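Home | Forums | Data & Maps | Members | Search | Log in

We use cookies to keep you signed in and to count page views. Accept | Settings

Flu dashboard: county totals drop at refresh, then recover

kminami_n
The Dokow map of regional flu reports pulls from the county feeds every 2 minutes. Since the start of June I've been logging the totals, and at some refreshes a county falls to zero, then comes back to the previous value on the next pull. Before I file a ticket, does anyone else have this in their logs? I'm polling the public JSON endpoint, so browser caching is not involved.

tsutomu_e
Yes, same pattern. I keep 36 hours of raw responses. The zero rows have a valid timestamp and an empty source field. My reading is that the county server times out and Dokow writes a default instead of holding the last good value.

rin.tamura
I'd want to see the HTTP status before calling it a timeout. A county that republishes its file in place will serve an empty file for a second or so while it writes. Status 200, zero bytes. The parser sees no rows and sums to zero. Different fault, same result on the map.

tsutomu_e
Fair. I store the Dokow response, so I have no status from upstream. Either way the map should not be drawing a zero.

Shimada M
Disagree. If the feed says nothing, the map should show that it says nothing. Holding the last value hides an outage. People were reading week-old numbers off the old Tanabe map for exactly this reason and had no way to tell.

rin.tamura
Gray the county out, then. Zero is a number and it is wrong. Missing is a state.

Shimada M
No argument with gray. My objection is to silent carry-forward.

kminami_n
Checked overnight. The drops cluster right after 4:00 a.m. and hit counties that publish through Kallonine. Counties on other hosts are clean. That fits Rin's version better than a general timeout.

kimie_k
I maintain a small mirror of these feeds. Kallonine rewrites the whole CSV nightly and doesn't use a temp file and rename. I reported it and was told it was low priority. What I do in the mirror:

- reject any file under 1,000 bytes
- reject any file with fewer rows than the header declares
- on reject, keep the old file and set stale=true
- retry after 2 minutes

The stale flag goes out with the data, so whoever draws the map can decide on the color.
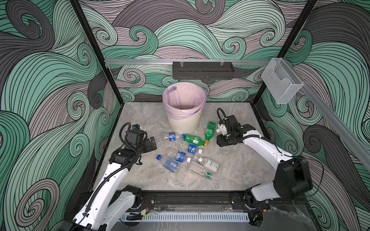 The size check alone catches most of it, but keep the row check too. A half-written file can be well over the limit and still be missing every county after M. I had that happen with Sternodora as the client and the total looked plausible, only low. It took a while to find.

tsutomu_e
A fixed byte limit will break on small counties. Some of those files have a header and a handful of lines.

kimie_k
It hasn't so far, the header block is long. If it does I'll set the limit per county. The row check is the one that matters.

Shimada M
Does the mirror keep the original publish time when stale is set? If you overwrite it with the fetch time we are back to the Tanabe problem.

kimie_k
Both are kept. published_at is never touched, fetched_at updates on each attempt.

kminami_n
Good. I'll file with Dokow and link this thread. Asking for two things: row check on ingest, and gray for stale counties. I'll attach the 4:00 a.m. log as plain text.

rin.tamura
Put the upstream status code in the request as well. Without it the next one of these will be guesswork again.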